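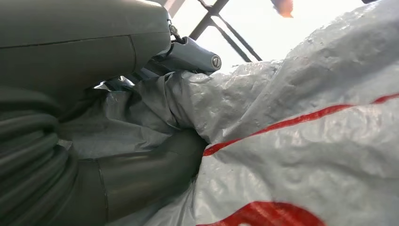
図1 手首側カメラから見た袋の取り扱い作業。左がグリッパ、右が赤い線の入った白い織袋

講義資料 > ロボット応用 > 第7回 把持の失敗と安全

さて今回は失敗の話です。私がHunhamの仕分けラインを手伝っていた頃の件で、いまだに思い出すと胃が痛い(笑)。

図1の中央、指先が灰色の布袋に食い込んで、布がしわだらけになっていますよね。柔らかい袋は押せば形が変わるので、箱のつもりで指の開き具合だけ見ていると痛い目にあいます。

1. 何が起きたか
1月の試験運転で2,000回つかませて、成功は1,976回でした。残りは24回。このうち22回は単なる持ち上げ損ねで、袋が山に残っただけなので、やり直せば済みます。困ったのはあとの2回です。布が指の付け根に巻き込まれたのに、制御側は「把持完了」と判断してアームを上げてしまいました。1回は途中で袋が落ち、もう1回は隣の袋まで一緒に引きずってきて、そこで私が非常停止を押しました。

2. なぜ気づけなかったか
当時の判定は、モータ電流がしきい値を超えたら「つかんだ」というだけのもの。布が関節にかんでも電流は上がるんですよ! ログだけ見ると、きれいに成功と同じ形をしています。私も最初の1回はログを信じて見逃しました。反省。

3. 直したこと
・指の閉じ幅と電流を両方見る
・20 mmだけ持ち上げて一度止め、荷重を確認してから本動作に移る
・付け根に布よけのカバーを追加(Herkenのラインで使っていた形をまねました)

カバーは地味ですがよく効きます。ただ、厚くしすぎると狭い隙間に指が入らなくなるので、うちは2回作り直しました。

4. 布がかんだときの手順
これは実習でも必ず守ってください。非常停止を押し、電源を切り、残圧のある機種なら圧も抜く。手を出すのはそれからです。引っ張れば取れそうに見えても、復帰時に指が動くことがあります。停止中の画面表示だけで「切れている」と決めつけないこと。

宿題:電流しか測れない場合、巻き込みをどう見分けるか。A4で1枚、図は手描きでかまいません。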